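**Gauge, tension and the fingertip problem**

7 Aug 2023

Huguette McKinnon has run the flatbed knitting room at Volden for long enough to remember when the glove patterns were kept on punched cards. The patterns are now files, and the archive holds 3576 of them, counting every size as a separate entry. Most are never knitted. "Customers ask for a variation, we program it, they see the quote and go back to the standard one," she said.

The standard one is a seamless liner in spun yarn, knitted from the fingertips down. The machine makes the little finger first, then the ring, middle and index fingers, joins them at the upper palm, adds the thumb and closes the work at the cuff with elastic thread. McKinnon described the order as fixed by the machine. The settings within it are open to argument, and she argues about them with Bernice Odoi, who handles testing and returns.

Their longest disagreement concerns stitch density at the tips. A looser stitch knits faster and stretches more easily over the nail. A tighter one lasts longer. McKinnon favors a tight tip that relaxes after the first joint. Odoi prefers one density from tip to knuckle.

"Every change in density is a place where the glove can fail," Odoi said. "I get the returns. I see a ring of wear just below the change, and it's in the same spot on each finger."

McKinnon does not dispute the ring. She attributes it to yarn tension, which she says drifts when a cone runs low. Her practice is to change cones before the last layer is exposed, which leaves a small amount of yarn unused on each one. The remnants are rewound and used for samples.
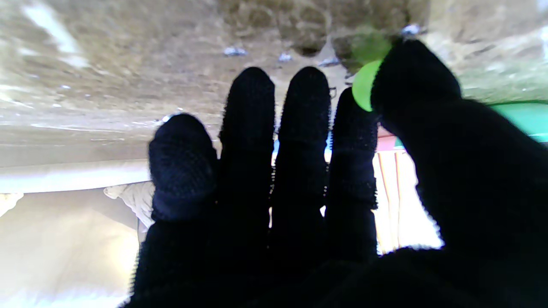
Fuzz is a separate matter. Spun yarn has short fiber ends, and some of them work out of the stitch during wear. Odoi grades the surface against a set of reference swatches kept in a drawer away from daylight. She regards light fuzzing as cosmetic and balls of fiber as a defect. "If it's a haze, I pass it," she said. "If I can pick it off with tweezers, I write it up."

The abrasion rig in her room, a secondhand unit bought from Lundgren, rubs a clamped swatch against a worsted cloth under a fixed weight. Her internal limit for the palm fabric is 1000 cycles without a broken yarn. In March a batch from a new spinner, Filthorpe, broke at 700. The twist was lower than the order specified. Filthorpe replaced the yarn, and the replacement passed.

McKinnon kept one cone of the rejected batch. She said it knitted well and felt softer than the replacement, and that she would use it for a glove worn under another glove, where abrasion is slight. Odoi has not approved this.

Sizing takes up more of their time than either expected. Volden makes five sizes, and the difference between adjacent ones is mostly in finger length. Of the last 309 pairs returned, almost 200 came back for fit. The usual complaint was spare fabric at the tip of the little finger. McKinnon has since shortened that finger by four courses in the two largest sizes.

"Four courses is very little cloth," she said. "You notice it when you try to pick up a washer."

The revised sizes are filed under the working name Drerodness, which was assigned by the pattern software and has not been changed. Odoi is testing them at a single density. McKinnon's graded version is next on the rig.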